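Kitchenware library reopens in larger room at Neleck Hall

A lending library for pots, pans, serving dishes and small kitchen appliances has reopened at Neleck Hall in Prollovlow after a three-week break to move its stock across the corridor.

The library, which has been run from the hall's former cloakroom for the past four years, now has the use of the old music room. The move gives it nearly double the floor space and a sink of its own. Borrowers were let back in at 9.30am on the first morning, and the last of the boxes had been unpacked by the time the hall closed.

Its catalogue lists 3,375 items, from single ladles to a set of soup bowls that goes out for weddings and funerals. In the cloakroom much of this was stacked three boxes deep, and staff often had to move one household's order to get at another's.

"We had things we couldn't lend because we couldn't reach them," said Wondimu Alemayehu, who manages the library. "There were cake tins at the back that I don't think had been out since the year we opened. They're good tins. People were going off and buying new ones."

The library has 748 member households. Membership costs £20 a year and covers as many loans as a household likes, up to six items at a time, for up to two weeks. Larger orders for parties and community meals are booked separately and carry a deposit.

Jam pans are the most borrowed item in the autumn, followed by slow cookers and the large roasting tins. Preserving jars are sold at cost and are not lent.

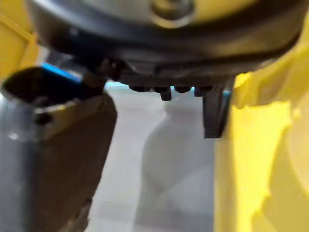
Neleck Hall, Prollovlow, in October.

Stock in the music room has been sorted by use for the first time. Baking things are together, as are preserving, large-scale cooking and table service, and electrical items have their own shelves next to the checking bench. Under the old arrangement, items were put away in the order they had been given, with a number on each box and a card index to match.

The card index has been kept as a back-up. Members can now look up items on a screen by the door or telephone the hall before coming in.

The move cost £2,000, most of which went on shelving, a water heater and new sockets. Half came from Gebru, the hardware shop on Station Parade, and the rest was raised through a series of Saturday lunches in the spring. Droller, the joinery firm that has its yard behind the hall, cut the shelves and fitted them over two evenings.

Mwende Rugemalira, who joined as a borrower and is now employed for two days a week to clean and check returns, said the sink would make the biggest difference to her work. Returned items are meant to come back clean, but all of them are washed again before going on the shelf. Until now that meant carrying trays down to the hall's main kitchen and waiting for it to be free.

"If the toddler group had the kitchen, I'd have a morning's returns sitting there until lunch," she said. "Now I can do them as they come in. I've also got somewhere to put things to drain, so we don't get them stacked up damp."

Electrical items are tested on return and again every six months. A few older appliances were withdrawn during the move after failing the test, among them two hand blenders and a rice cooker. Mr Alemayehu said the rice cooker would be replaced before the end of the year – it was one of the most requested items on the list.

The library is still taking donations but has asked people to telephone first. It is short of large saucepans with lids, electric scales and pie dishes. It has enough mugs, wine glasses and fondue sets, and can no longer take non-stick pans with worn coatings or anything with a damaged flex.

Members who had loans out when the library closed will not be charged for late returns, provided the items are back by the end of the month. Anyone who left things in the drop box outside the cloakroom should check with the desk that they have been booked in, as several labels came off in the rain.

Opening hours are unchanged in the mornings, with an evening session added from 5pm to 7pm twice a week. The entrance is now through the side door, next to the bicycle racks. There is a ramp, and heavy orders can be collected by car from the yard if the desk is told beforehand.

The cloakroom will go back to being used for coats.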